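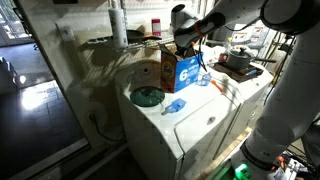
Fabric care starts with water. Most stains that people blame on the detergent come from minerals in the supply, and a hard-water town like Holtley needs a different dose from a soft-water one like Plosside. Calcium ties up part of the detergent before it reaches the cloth, and what is left over settles in the fibers as a gray film. With a top-loading washer and a dryer side by side, as in many home laundry rooms, the film is often noticed only after drying, when towels come out stiff.

Home | Syllabus | Week 3 | Readings | Contact

Textile Care, Unit 3: Water and Detergent

Terms for this unit
Hardness — dissolved calcium and magnesium.
Builder — an ingredient that binds those minerals.
Surfactant — the part that lifts oil and soil.
Redeposition — soil that comes off one item and lands on another.

Wool and silk are protein fibers. They are damaged by strong alkali and by enzymes that break down protein, so a regular powder is a poor choice for them. Cotton and linen stand up to both. Polyester holds on to body oil and may keep an odor after a cool wash.

For the lab, each pair gets 20 cotton swatches. Mark them in pencil — ink will run. Wash half in tap water and half in softened water, same dose, same cycle. Dry flat and compare against the gray scale.

Reading: Siregar, pages 19 to 53. The section on bleach can wait until December.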